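Thitima Nilsuwan
@thitimanils · May 1, 2018

Going to do a thread on dish racks and matching-but-not-matching plates, having now read 53 reviews of the things and believed maybe two of them.

Background: my sister is moving into her first place in June and wants what she calls a "proper set." The store on Kikodgate sells a mixed-color plate bundle with a wire rack thrown in. Everybody raves about it. I have questions.

Question one. Why does every listing say the rack "doubles your drying space"? Doubles it from what? From a towel? My towel holds plenty. 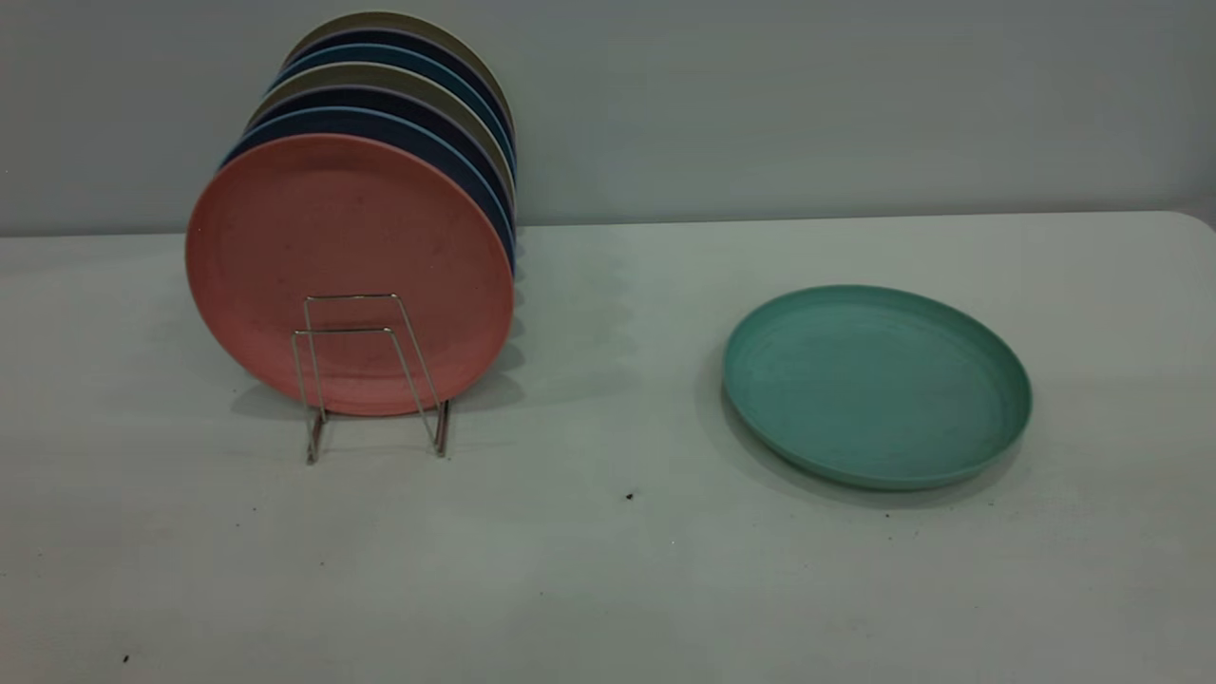 I don't hate wire racks. I had a Zinell for years and it did the one job. What I don't buy is the idea that a rack turns you into a person who puts dishes away. Plates go in the rack, plates get eaten off, plates go back in the rack. The cupboard is just a place for the fondue set.

Question two. The bundle is sold as "unbreakable." One reviewer dropped a plate on carpet and gave it five stars. Carpet! My grandmother's china would survive that.

Hadi Smadi (who sold kitchenware for a living and is still bitter) tells me "unbreakable" means it bounces the first time. He says look at the rim after a year of knives and forks and then talk to him. I trust Hadi more than I trust 1,716 likes on somebody's shelf tour.

Question three, and this is the one I really care about: spacing. Rack makers love to tell you how many plates will go in. They never say how many will go in and still get air between them. Those are different numbers.

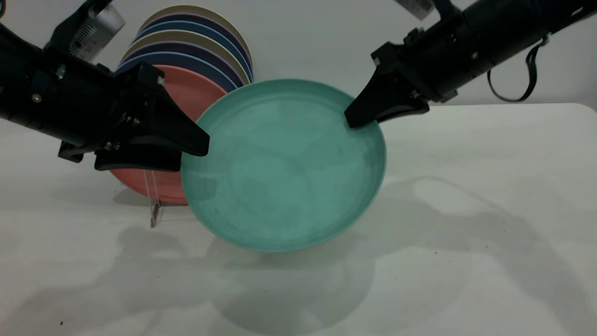 The Sukprasert rack is the one people keep pushing on me as the upgrade, and it costs a lot more for what is still bent wire. My beef is with the way we all load these things. Look at the plates standing behind the teal one, tan and navy and a lighter blue, leaning on each other with just the rims showing. That's how mine end up too. Pay for a fancier rack and I'd bet you still get the lean.

Colors, since three people have asked. Muted is fine. I'm less sure about dark navy for everyday use – we have hard water here and every dark dish I've owned ended up with a chalky ring. Stostarero says theirs won't spot. Sure.

So what am I telling my sister? Get the cheap bundle if she likes the colors, ignore the word "unbreakable," and put half as many plates in the rack as the box says.

She has already told me she's buying the fancy one.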